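The robot that hasn't arrived yet

By Khadija Hajji
June 23, 2020
30 shares | 8 comments

At the El Ouafi returns depot in Drernow, the robot has already changed who sits where. It has changed the shift pattern, the wording of two job titles and the location of the coffee machine. What it hasn't done is pick anything up, at least not in the building.

The depot takes in goods that customers send back. Shoes, lamps, paperbacks, clocks, phone cases, a surprising amount of bedding. Somebody opens the parcel, looks at what is inside, decides whether it can be sold again and puts it in the right tote. It is dull work that requires constant small judgments, and for years it has been done by people standing at long benches with box cutters on retractable cords.

Last November management announced that part of the work would go to robot arms supplied with software by Prolivora, an automation firm that promises, in its brochure, to "free sorters from the bench." Eighteen sorters attended the meeting. Several of them asked what they would be freed to do, and they are still asking.

For a few of them the answer so far is a side office with the blinds down. Prolivora's software is being developed in simulation before any arm is bolted to the depot floor, and it needs people who know returned goods to watch the attempts and mark them. So people who used to handle shoes now look at pictures of a computer-generated arm getting ready to handle something like a shoe.

Mahmoud Abdel Rahman spent most of his time at El Ouafi on the footwear bench. He is now a "grasp reviewer." He gets a queue of short clips and stills on a monitor and types a code for each one: good approach, bad approach, would scratch, would drop, can't tell. He uses the last one more than his supervisor would like.

"On the bench I pick it up and I know," he told me. "Is it damp, has it been worn, is the heel loose. On the screen I know what color it is. Sometimes I don't know what it is."

I sat beside him for a morning and saw what he meant. The rooms in the simulation look like no warehouse I have ever been in. There are block walls, dark wood, household clutter. The arm itself is drawn carefully enough that you can read the maker's name along its side. The object it is going for is harder to make out.
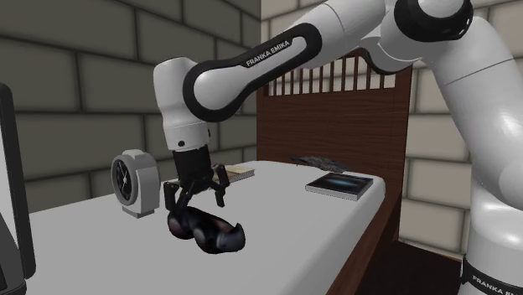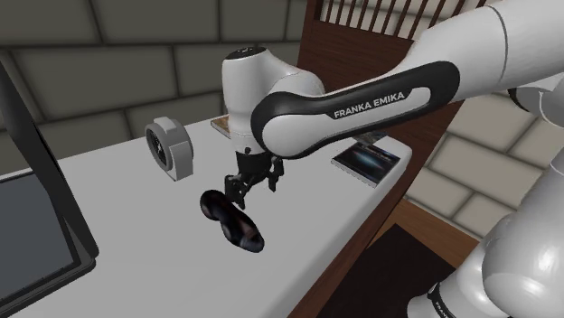
Two renderings of the simulated arm with its fingers open above a dark, glossy object shaped something like a shoe. Books lie on the pale surface behind it.

Abdel Rahman looked at the first of these for a while. "Shoe," he said, and then, less sure, "Some kind of shoe." He pointed at the glossy part and said that if it were patent leather he would want to know what was on the fingertips, which the picture doesn't tell him. He typed "can't tell" and moved on.

Prolivora's position is that variety is the point. A spokesman for the firm wrote in an email that a system exposed to odd furniture and odd objects will cope better with whatever a customer stuffs into a mailer. That may be right. I have no way to test it and neither, yet, does the depot. When I asked what share of simulated grasps carry over to real goods, I was sent the brochure again.

What can be looked at now is the job itself. The bench sorters rotated through unpacking, inspection and packing out, which kept any one set of muscles from taking all of it. The reviewers sit. They have a 30-minute break where the benches have two shorter ones, because somebody decided that screen work is less tiring. Abdel Rahman says his back is better and his eyes are worse. He also says the room is quiet in a way he hasn't gotten used to. On the benches people talked all day.

There is a target, too. Reviewers are expected to clear 1,000 items in a shift. El Ouafi calls this "a guide." The guide is displayed on a board by the door with each reviewer's initials next to it.

Pay is the same as on the bench, and managers bring this up without being asked. They are less forthcoming about how long the reviewing will last. If the software gets good, there will be less for a reviewer to mark. If it doesn't, it is hard to see why El Ouafi would keep paying for it. Either way the office with the blinds looks temporary, and the bench positions the reviewers left have not been filled. Those who stayed on the benches are covering the gap, with overtime when parcels from Travaven, the depot's biggest retail client, pile up after a sale.

I asked the site manager whether a reviewer could go back to the bench if the project ended. She said that would depend on volumes. I asked whether it was written down anywhere. She said conversations were ongoing.

None of this makes the technology a fraud. The worst of the unpacking is hard on hands and wrists, and a machine that could take on the repetitive part of it would be welcomed by the people I met, some of whom wear wrist supports to work. Their complaint is about order. The reorganization came first, on the strength of a machine that so far exists for them on a monitor.

A space has been cleared for the first arm at the end of the footwear line, marked out in yellow tape. Delivery has been moved back once already. Meanwhile the sorters have started stacking empty totes there.

Contact the editors | © 2020 All rights reserved | Back to top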